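Open day at the Ullcombe knitwear mill, Thu 27 April

The mill opens to visitors twice a year, and after missing the February date I booked early for this one. Tickets were 10 pounds, with tea included. Parking is behind the dye house, down a steep lane that the signs don't mention.

Valter Solheim took our group round. We started in the yarn store, where the cones are kept by shade, then went through to the knitting floor. It is loud in there and you get ear plugs at the door. The older machines came from the Urkmont works when it closed, and one was making ribbing for hems and cuffs while we watched.

The part I found most useful was the finishing room and the talk on washing and drying at home. Valter's advice was to lay a jumper out flat, face up, with the sleeves straight out to the sides, and never hang it by the shoulders.
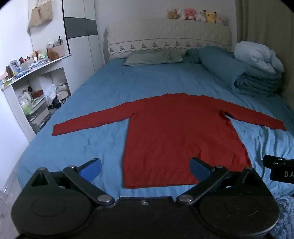
He also said to leave small creases alone until the knit has settled, then steam them from a little way off – no pressing. Ribbing should be eased back with the fingers. Folding came last, sleeves in first and then the hem up to the neck.

The shop sells seconds and ends of lines. I bought a grey Bilter scarf and two balls of darning wool. The tour took almost 3 hours, tea included. There is no lift to the upper floor.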